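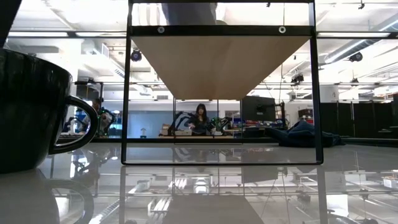
Where do shared cups go when a bench is cleared?

Larger mugs stay on the work surface, and light tumblers go on the raised top.

That is the main point of a revised bench layout that Irkmont put into use on Tuesday in its shared work rooms. The layout was written by Hạnh La, who manages room supplies at the site, and replaces a sheet that left cup placement to whoever cleared the bench last. It covers drinking vessels, cloths and the low wooden units used as raised surfaces. Tools, food and personal bottles are outside its scope.

The revision follows an inventory of kitchen and bench items across both floors of the building. The count came to 936 pieces, of which roughly a third were cups, mugs or tumblers. Many were stored in rooms other than the one listed on the old sheet. Several cabinets held more cups than their shelves were meant to take, while other rooms had none at the start of the day.
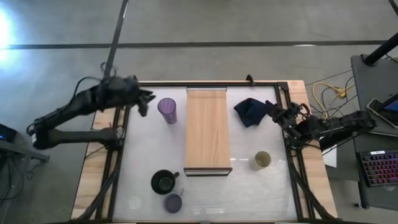

Under the new layout, each bench has a clear zone on either side of the raised unit. Cups are kept upright, with handles turned away from the edge of the table. Vessels with different base widths are not stacked. A cloth may be left on the surface during clearing but is to be folded and returned to the drawer at the end of the session. Cloths used on spills go straight to the laundry bin by the door.

The load limit for a raised top is 2000 grams, spread over the panel. Khải Lại, who checks the room furniture, set the figure after inspecting the units for loose joints and uneven feet. "The panel will hold more than that for a while," he said. "The limit is for daily use, with people setting things down in a hurry." Units that rock on a level table are to be tagged and taken out of the room until the feet have been adjusted.
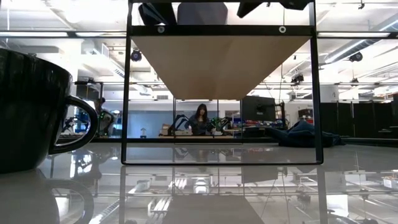 How often are the benches checked?

Each bench is checked 2 times a day, once at 10 a.m. and once after the last session.

The morning check covers position only. The evening check adds cleaning: the surface is wiped with a damp cloth and mild soap, then dried. Abrasive pads are no longer allowed on glossy tops. Rings from cup bases are to be removed the same day. Wood parts are wiped along the grain with a cloth that has been wrung out well, and no liquid is to be poured onto them.

Supplies for the change came from Groltska, which delivered drawer liners, tags and shelf labels in one shipment. A second delivery, with replacement foot pads, is expected in December. The labels show a room name and a position number, up to 16 positions per cabinet. Cups without a position will be held in the Irnlow storeroom on the lower floor and issued again as others break. 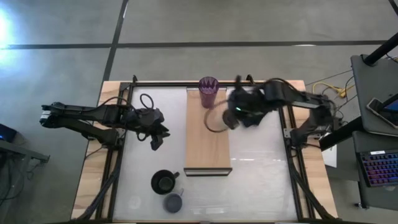
The layout treats the raised top and the work surface as separate storage levels, each checked on its own line of the sheet. An item on the top is recorded as "upper" even when it stands near an end. An item beside the unit is recorded as "lower," whatever its height. By that rule the purple cup, at the far end of the wooden box top, is an upper item, and the black mug on the white surface to the left of the box is a lower one. The distance between items is not recorded, but no base may extend past the edge of the panel.

Rooms in the Khương wing will keep the old sheet until their cabinets have been relabeled. Staff there are asked not to move cups between wings in the meantime. Printed copies of the new sheet are kept inside the left cabinet door in each room, and corrections can be written on the back for Hạnh La to collect.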